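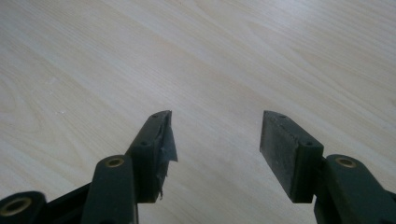 Support replied: Tape on a finger face will change the grip, and it will also change what the controller reports as fully closed. Please run the zero routine again with the tape on before you compare anything. If the closed reading still moves between runs, send us the log and leave the fingers as they are.

Help Desk > Hand Units > Grippers > Ticket 503

Status: open
Product: Vilholm hand gripper, two units, wired
Controller: Mofokeng dual channel
Site: Dornden
4 comments

Original problem, copied from the first message:

We are comparing finger faces on the Vilholm hand units before we order a full set. One finger has the flat pad and the finger across from it is wrapped in gray tape over the gripping face. With this mix the closed reading on channel A does not come back to the same number. After a zero it reads 13. After a while it reads higher, and then it may drop back by itself. Channel B has pads on both fingers and stays put.

Update 1

Ran the zero routine again as asked, tape on, fingers empty. Closed reading was 13 on the first try and 13 on the second. Then did 133 open and close cycles on nothing at all. No change. So with empty jaws the reading holds.

Next we picked things up. The reading went off during this part. It climbs when the grip is near the tip and stays normal when the object sits deep in the jaws. The tape has a loose flap up near the tip and a ragged lower edge, and my guess is that the flap folds under when an object is pulled out. I have not caught it in the act.

Update 2

Swapped the cables at the controller to rule out the channel. The fault followed the gripper, so the Mofokeng box is fine. Swapped them back. Please close the controller side of this ticket.

Also checked the linkage by hand with the power off. Both sides move freely and I can't feel play at the bushings. The screws on top of the fingers were tight.

Update 3

Two-hand test at the small table, one gripper in each hand. Left hand picks up and holds, right hand stays open and waits, then they trade.

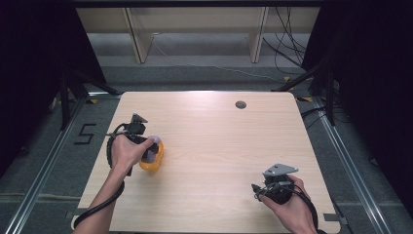 Trading is harder on the faces than a straight pick, as the object twists a little when the second gripper takes hold. The full run was 489 trades. Pad against pad had no drops. Tape against pad had drops, all of them on smooth plastic, and the closed reading was off after each one. Re-zeroing fixed it until the next drop.

One more thing for the notes: keep the cable looped back along the forearm. When it hung straight down it pulled on the gripper and I was correcting for it with my wrist. That has nothing to do with the reading, but it made the first runs look worse than they were.

Where this stands:

Controller – ruled out.
Linkage – nothing found.
Tape – likely, not proven.

I would like to try a pad on the taped finger and repeat the trades. Clestthorpe had spare pads in May but their listing doesn't give a thickness. Can support tell me the thickness of the stock pad, and whether changing it needs a new zero or a full calibration? Log for Update 3 is attached to the ticket.

0 shares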